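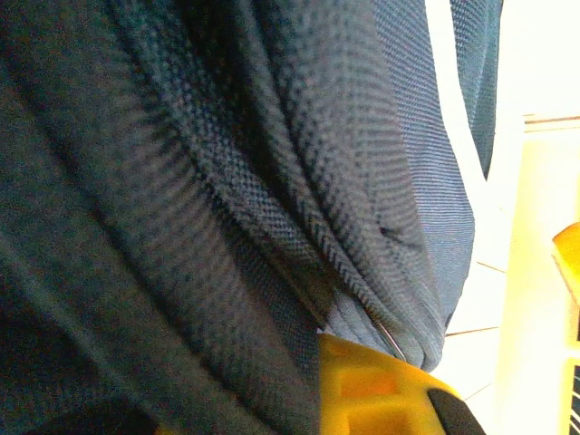 Our flash fiction night is back, and I'm so happy about it! Write a story of 400 words or fewer, on any subject you like, and bring it along to read (or get a friend to read it, if your knees go wobbly). Sarita Mittal's ghost bus story from January still gives me chills, and she wrote it in one lunch hour! We have room for 20 readers, four minutes each, with a tea break halfway through. Send your title to Mahlet Weldu by June 7, 2024. First-timers, please come, we'd love to hear you.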